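The Long Way to a Short Book

Fatima Mofokeng

Kalkidan Zeleke writes in the mornings, before six if she can, standing up. Bad hip. The kitchen counter is the right height and the kettle is close. When I got to her apartment in Floltwood she had already done her page and was eating toast over the sink.

"One page," she said. "Some days it's a rotten page. I keep it anyway."

Her first novel, Pelus, came out in March. It is 771 pages in manuscript, cut down to a slim thing you can finish on a train. It took her eleven years, two countries and three languages, one of which she says she has mostly lost. The river town in the book has no name. Pelus is the dog.

She was born in Addis Ababa, the youngest of a big family, father a surveyor, mother a schoolteacher who read aloud at supper whether people listened or not. At nine she was writing letters to a cousin who didn't exist. At nineteen she left for Budapest on a scholarship to study hydraulic engineering. Nobody in the family had been to Hungary. She picked it off a list.

The engineering stuck for a while. She was good at it, she says, not modest about this at all. But she rented a room from a retired proofreader, Erzsébet Szűcs, and the room was full of books, floor to windowsill, and in the winter there wasn't much else to do. Mrs. Szűcs charged her a low rent and corrected her grammar at breakfast. Also her postcards. Also, once, a love letter.

"She gave it back with red marks. He never got it. Good thing."

The first stories were in Hungarian. Short, stiff, a lot of weather. She sent them to a small magazine called Bíró, where an editor named Noémi Fodor turned down four in a row and printed the fifth. Fodor still has the rejected ones in a folder. I phoned her and she read me a line from one, laughing, then stopped laughing and read it again. "There's something there," she said. "I should of taken that one too."

Then the move to the States, a job with the water department, a marriage, the end of the marriage. English. She switched in the middle of a chapter and did'nt go back. The early drafts have whole paragraphs in Hungarian with English verbs stuck in them, and notes to herself in Amharic down the margin, mostly shopping.
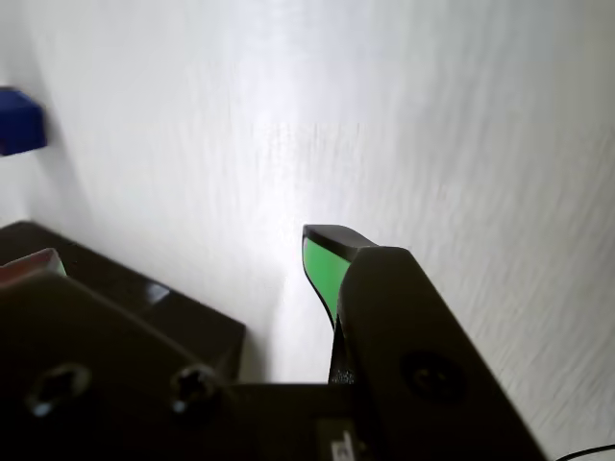
It went to 426 pages, then up again. An agent had it for a year and said nothing. A second one wanted the dog gone. She put the thing in a closet and fixed pipes — well, supervised the fixing of pipes — and only took it out when Mrs. Szűcs died and left her a dictionary with a note inside. She won't say what the note said. I asked twice.

Sturkel, the press that finally took it, is two rooms over a shoe repair place. Hélder Caldeira runs it. He read the manuscript over a long weekend with the flu and called her while he still had a fever, which she thought was a joke. First printing was 3000 copies. When we talked he'd shipped 2122 of them and was trying to decide on a second run, pacing a little, you could hear the floor.

His one demand was cuts. Big ones. She did them herself, by hand, in seven weeks, at the counter. The flood chapter went completely. So did the wedding. What's left moves fast, people walk in mid-sentence and leave without a goodbye, and there's a scene with a boat and a sewing machine that I have now read to three different friends over the phone.

Does she miss the old chapters? She shrugs. Some of it is in the next one, she says, the flood anyway. She's on page sixty. There is no dog so far.

She still works for the water department, four days a week. Her coworkers had a cake made with the cover on it, spelled her name wrong, and she ate that corner first. They've mostly read the book. One of them told her the pump station on page twelve would never run like that, and she went back and checked, and he was right. It'll be fixed in the second printing, if Caldeira makes up his mind.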